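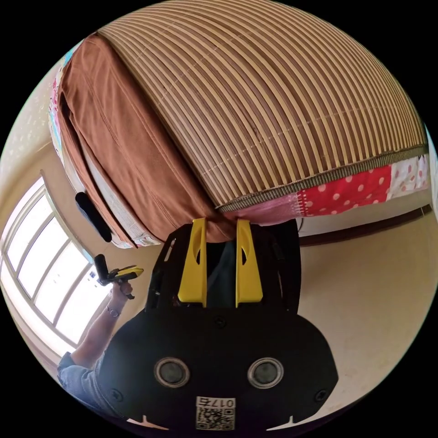 ## Puesta a punto de las pinzas de mano (Lilta, dormitorio)

Actualizado el 2 de octubre. Este README va de cómo preparo y cuido las pinzas con las que grabamos la parte de ropa de cama de Lilta. El formato de los archivos está en `FORMATO.md`, no me preguntéis por eso aquí, que me pierdo :)

Trabajamos con 2 pinzas por persona, una en cada mano. Todas llevan pegatina con número y QR en la carcasa. Antes de encender nada, escaneo las dos y apunto la pareja en `parejas.csv`. Parece una tontería, pero en marzo cambié una izquierda por otra y me tocó rehacer 40 episodios de Unside (aún me duele).

### Antes de grabar

- Paso la gamuza por los dos cristales redondos de la carcasa. La camiseta no vale, que ya nos conocemos.
- Repaso los tres tornillos a mano, con el destornillador corto. El de debajo de los dedos es el que más se afloja.
- Abro y cierro los dedos amarillos varias veces y miro que lleguen a la vez. Si uno va con retraso, toca recalibrar:

```
gikine-cal --pinza izq --ciclos 2
```

- Compruebo que el cable no roce con la placa de montaje.

### Con telas

Las telas finas son lo que más guerra da. Si el dedo tiene pelusa, resbala, y una acaba apretando más de la cuenta y cargándose el muelle del gatillo. Mejor coger un pellizco pequeño y levantar despacio. Y cuidado con que la otra pinza no entre de frente: los dedos chocan y se descalibran los dos pares de golpe. 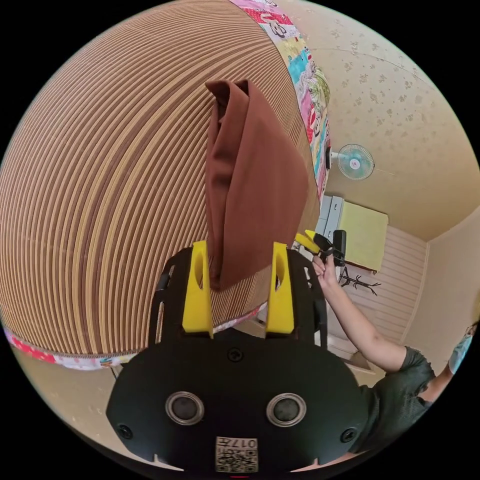
*Tela marrón entre los dedos amarillos; la segunda pinza, a la derecha.*

Con la esterilla es otra historia, porque las tiras rozan las puntas y las van comiendo. Yo cambio los dedos cuando noto el borde áspero con la uña. Los repuestos están en la caja Marulanda, segundo cajón, ¡y por favor, quien coja el último par que lo apunte!

Otra cosa: mangas largas y sueltas, recogidas. Se meten en el soporte y luego el cierre va duro sin que se vea el motivo.

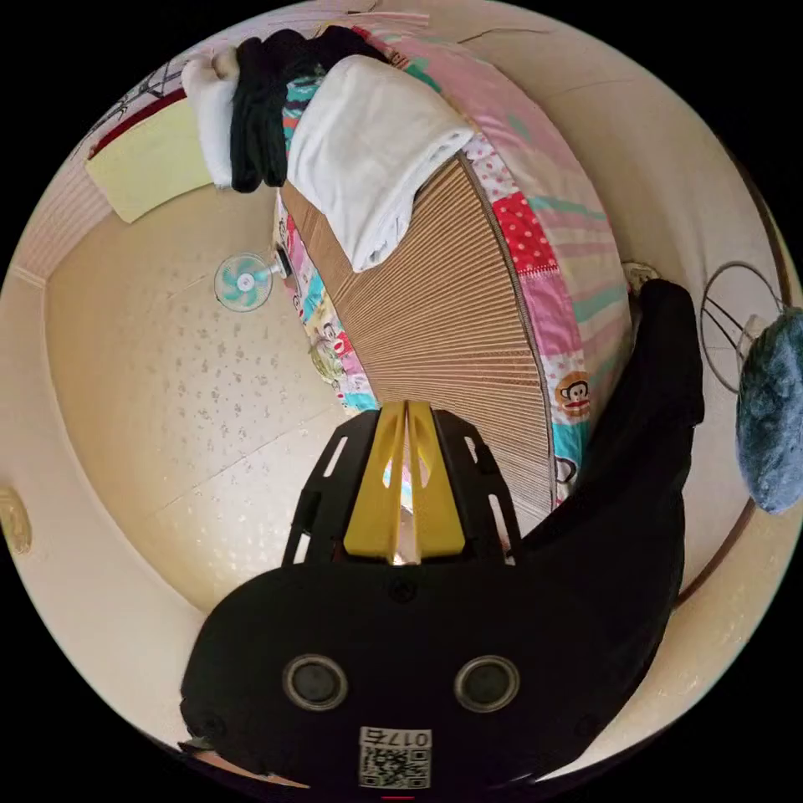
*Pinza con la etiqueta «017左», dedos casi juntos. 左 es «izquierda».*

### Al terminar

Aire seco en las ranuras, dedos abiertos y a la funda. Nada de dejarlas apretando algo toda la noche, que el muelle coge vicio.

### Estado

Van 1255 episodios validados con la calibración actual. Me falta escribir el cambio de muelle paso a paso; mientras tanto, abrid una incidencia con la etiqueta `pinza` y el número de la pegatina.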